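Clendatura Robotics Club, talk for the Stivthorpe open evening
Speaker notes, Siu-ming Kan
Tuesday, February 20, 2018

Slide 1. Hello
Say who we are and which table the sign-up sheet is on. We started in November with 7 students, and now there are 17 (wave at the back row, they all came!).

Slide 2. Why we simulate first
Ask who has ever dropped something expensive. Wait for hands.
In the simulator you can send the arm straight into the floor 200 times before lunch and all you lose is a bit of time. I love this part, so watch the clock. Two minutes, then move on.

Slide 3. What the students write
Each pair writes its own motion script. Read the short one from Baluyot team out loud, it's only 6 lines and people can follow it. Explain "joint angle" with my own elbow.
Mention that the first scripts all forgot the wrist. Mine too.

Slide 4. Our arm in the simulator
Leave this up for a while and let people look. Point to the pale housing at the top, then the gripper just under it, and go down the gray links to the shiny rounded foot. The floor is bare: start with the arm alone, add blocks later. Ask the room which joint they would move first, and take two or three guesses.

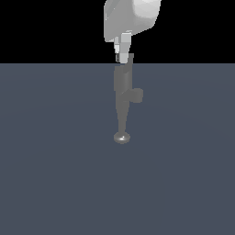
Slide 5. What comes next
Blocks first, then stacking, then the Clulau challenge in the spring. Let Baluyot team talk about their stacking idea if they feel like it, they've been bursting to tell someone.
Questions. Repeat each one into the mic. Sign-up sheet again!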